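House rules for recording kitchen tasks

August 2025

I have been asked twice now to share the rules we use when we record tabletop tasks for the arm, so I'm putting them up as a post. They started as a page of notes taped inside a cabinet door at Rurkisside, which is what we call the workshop. In July I typed them up and threw out the ones we weren't following.

None of this is a formal standard. There are real safety standards for robots and the people near them, and if you run an arm you should read the ones that apply where you live and follow them first. What I have here is the layer under that, the everyday practice that decides whether a day of recording is worth keeping.

Some background. We have recorded 1,256 episodes with cookers, plates, bowls and cups. A good share of the early ones were no use for training. The arm did its job in most of them. The trouble was in how we set things up and what we wrote down, or didn't.

Before power goes to the arm

The person who runs the session checks the stop button first. Press it, confirm the arm drops out, reset it, then start the day. We do this every session, including the second one after lunch.

Next is the reach check. With the arm at its slowest setting, move it to the four corners of the work area and to the highest point the task needs. Watch the elbow as well as the gripper. Most of our bumps were elbow bumps, and two of them were against a wall we had all stopped noticing.

Hands stay out of the work area while the arm is enabled. If an object has to be moved by hand between episodes, the arm goes to its rest pose and is paused. Pausing in software is enough for a reset. For anything longer, such as cleaning the counter or changing the gripper pads, cut the power.

Appliances

An appliance is a prop until the task sheet says it isn't. For lid tasks, dial tasks and anything where we move dishes around it, a cooker stays unplugged and has no water or food in it. The sheet has a line for this and somebody has to initial it. We were loose about it in the beginning, and I'm glad we tightened it up before we had a reason to.

If a task really does need heat, it gets its own sheet, a second person in the room and a limit of 20 minutes. We have done very few of those.

Cords are treated as obstacles. Either the cord is tucked behind the appliance where the arm can't reach it, or it is part of the setup and gets described on the sheet.

Setting the counter

Start with as few objects as the task allows. The sage-green cooker and the blue plate are our basic pair, and new operators begin with them. One has a knob, a lid, a dial and handles, and the other has nothing but a rim. Between them they cover most of the grasps we care about at this stage.
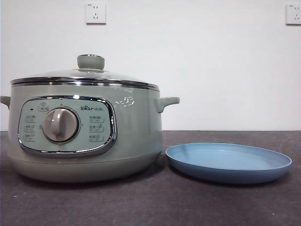 Cooker on the left with the lid on, empty plate to the right, nothing else out on the counter.

Spacing is where we argue most. Our rule is that objects can be placed close together, but the spacing has to be chosen and written down before the session starts. A fixed camera can make two things look closer than they are, so we measure on the counter and don't judge it from the screen. If you plan to grasp the plate on the side that faces the cooker, leave room for the gripper fingers to open there. If you plan to grasp the far side, say so on the sheet.

Handles need the same care. A handle that sticks out over a dish changes how the arm can come in from above. We used to write "plate right of cooker" and leave it there. Now the sheet has a line for overhang as well, and people fill it in.

Wipe the counter before the first episode and look it over again before each batch. Crumbs and specks turn up all the time. One speck doesn't ruin a recording, and we don't stop a batch for it. If it's there at the batch check, it gets wiped.

We leave wall outlets and other fixed things in view. I know one other workshop that covers theirs. A kitchen has outlets, and I'd like the model to see them.

Camera

The camera is locked before the first episode and isn't touched until the batch is over. If someone bumps it, the batch ends there. Start a new one with a new number, even if the view looks the same to you.

Shiny surfaces need a test shot. Chrome trim and a glossy body pick up the lights, the window and sometimes the operator's shirt. We take the test shot with everyone standing where they will stand during recording. If a bright spot sits on something the task depends on, we move the lamp and leave the cooker where it is.

Check the edges of the view too. Decide which parts of an object must be visible all the way through, and write them down. For a lid task that's the knob and the whole rim of the lid. We accept a side handle running out of view if the task never uses it. For a task that lifts by both handles we would not.

Naming things

This one cost us the most time. We had a cooker down as "cooker," "pot," "rice cooker" and "green pot" across four weeks of logs, and somebody had to go back through them. Every object now has one name, kept in a list we call Eltico, and you can't start a batch with a name that isn't on it. Adding a name takes a minute. Please take the minute.

Colors go by the list as well. Two people will not agree on whether something is gray or green, so the list settles it.

Printed text on an object is copied only if you can read it clearly. If the small labels next to a dial are blurred in the recording, the log says "unreadable." Don't fill them in from the manual or from memory. The log should match the recording.

During the batch

We record in batches of 10 episodes and then stop for a check. The check covers the camera, the counter, the gripper pads and the object positions. After 60 minutes the operator swaps out, even if they feel fine. Tired operators get sloppy on the release, and you don't see it until you play the episodes back.

Failed episodes are kept and marked as failed. Don't delete them and don't redo them under the same number. A lid that slips is useful data as long as it's labeled as a slip. The exception is any episode where a person's hand enters the work area with the arm enabled. That one goes to the safety log, the session stops, and we talk about it before anyone starts again.

After

Arm to rest, power off, objects back on the shelf, sheet scanned the same day. We tried scanning on Fridays and lost two sheets.

There are still gaps. We don't have a good rule for see-through lids, where glare can hide the edge, and the rule for wet surfaces is just "don't" for now. The overhang line could also use a small drawing to go with it – people measure it from different places. I'll change the list when we settle those, and the sheet template will go up once I've cleaned out the handwriting.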